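Automação e Trabalho – Apontamentos da aula 6
O caso da Deduten: preparação de cabazes de fruta e legumes

Leitura prévia: relatório interno da Deduten, secções 2 e 4 (na pasta da disciplina).

A Deduten prepara 900 cabazes por turno no armazém de Widirside. Em dezembro, a direção apresentou o projeto Radwan: duas mãos robóticas por bancada, treinadas primeiro em simulação. O relatório promete «libertar as pessoas das tarefas repetitivas». Convém perguntar para onde vão as pessoas libertadas. Dos 131 postos da linha, o documento só descreve o destino de 40, com o título vago de «supervisão de célula».

Na simulação, a bancada tem uma pera sobre uma tábua de corte, um pepino seguro por uma das mãos robóticas por cima de uma toalha branca e um cesto de verga ainda vazio. Falta o que ocupa o dia de quem lá trabalha: a fruta pisada, a caixa que chega trocada, o colega que pede ajuda.

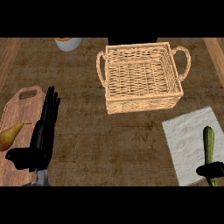
Nazanin Ghorbani objetou, na discussão, que a crítica idealiza o trabalho manual: quem passa oito horas a encher cestos fica com os pulsos desfeitos, e recusar a máquina em nome dessa pessoa é fácil para quem está sentado numa sala de aula.

A objeção é séria. Mas o relatório não mede lesões – mede cabazes por hora. Se a saúde fosse o motivo, esperava-se ao menos um indicador.

Para a próxima aula:
– Ler Johannes Steyn, capítulo 3, sobre a fábrica Orton.
– Escrever uma página: quem decide o ritmo quando a supervisão passa a ser a tarefa?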